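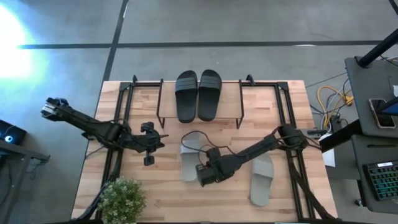
Workshop notebook, screening copy and subtitles
Wednesday, January 24, 2024
Posted by the subtitle desk, Tollance

Continued with the horror feature, the one with working title Bitari. Reel 3 is the problem again. The dialogue list from Kinville does not agree with the new cut, because they removed the short talk in the boat house and the list still has it. So from this point all my subtitles come too early. I moved everything after the boat house by hand and then checked the first and last line of each scene. It holds until the dream in the well. After the dream there is a new shift, smaller, and I don't know yet where it comes from.

Total now is 1825 subtitles for the whole film. Before the new cut it was more, I forgot to write down the number. Please, all of us, write the number before importing a new cut.

Reading speed: I set the limit to 20 characters per second. With this limit 179 lines were marked red. Most of them are the mother, who speaks very fast when she is afraid. I shortened the easy ones. Example, "I told you that you should never open that door at night" is now "I told you never to open it at night." We lose the word door, but the door is in the shot and she is looking at it.

Not solved: the song of the children. In the Thammasiri version it was translated with rhyme, and the rhyme is pretty, but then the line about the missing brother becomes "gone to play" and the viewer misses the clue. The whole second half depends on this clue. I prefer without rhyme. I put both versions in the file, the rhymed one is in the comment column. To discuss.

Also the whispering. The director's notes say the whispers in the corridor must stay without subtitles. I watched the corridor again with sound only and I can understand two words clearly, the name of the girl and "stay." A viewer who speaks the language will understand them and a viewer who reads will not. For the hearing impaired file I wrote [whispering] and left the words out. I am not happy with this but I follow the notes.

Italics: dreams in italics, telephone in italics, the dead father NOT in italics when he is in the room. Yesterday I had him in italics in one scene and it gave away the ending. Corrected.

Sound check on the new mix, left speaker had a hum for the first minutes. I changed the cable and it went away. The old cable has tape on it now, do not use.

Next:
- find the shift after the well
- rest of the red lines
- ask Kinville for a correct list, with the boat house out
- end titles, the spelling of two villages is different from the map in the film

Delivery is still in March. If the cut changes one more time I will need another week.

12 shares | 3 comments

Contact | © 2024 Tollance | Back to top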